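The case for leaving the table uncleared

Most advice on small shared rooms assumes that a table should be empty when it is not in use. I disagree. The assumption comes from offices, where a clear surface signals that the next person may sit down, and it has been carried into homes without much testing.

Annick Després makes the standard argument in her notes for Buro. A surface with objects on it attracts more objects. She recommends a full clear at the end of each use, with a container nearby for anything that has no place. The first part of this is correct. The second part underestimates the cost of the clear. In a household of 5, a table may change hands 6 times between breakfast and bedtime. If every handover takes 3 minutes, that is 18 minutes of moving things that will come back.

My proposal is to divide the table by function and stop there. One end is storage. It holds what people reach for all day: water, pens, keys, the mail. The rest is working surface and stays open. The boundary can be a strip of tape at first. After a month the tape can come off.

Two conditions apply. The storage end should be the one farthest from the usual seat, so that a forearm does not sweep it. Its depth should not exceed a quarter of the table length. Mirko Sorrentino uses a third, but his table is longer than most and he eats standing up.

Bottles deserve a separate remark. They are tall, they tip, and people refuse to put them away between drinks. They belong at the back corner of the storage end, caps on. 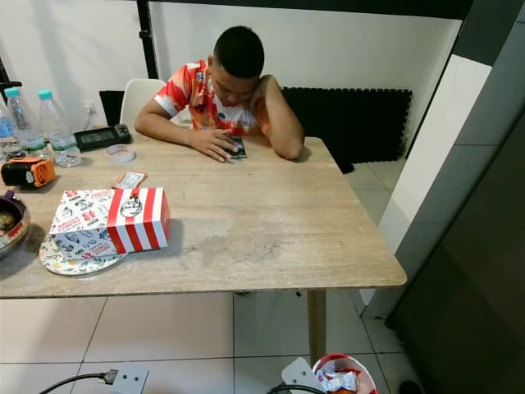

The open part needs less room than people expect. A person reading, writing or using a phone occupies the width of two forearms and a little more, and the depth of one. Leaning on an elbow adds almost nothing. Anything beyond that is reserve, and reserve can be lent to the storage end during the day without anyone being displaced.

Estrella Ochoa objects that a divided table never looks tidy. I accept this. Tidiness as seen from the doorway is a property of the room for visitors, and a table in daily use has few visitors. Wipe the open part after meals. Wipe the storage end once a week, with everything lifted off, and return only what was used since the last wipe.

The method fails on round tables. I have no fix for those, and a side shelf works better there.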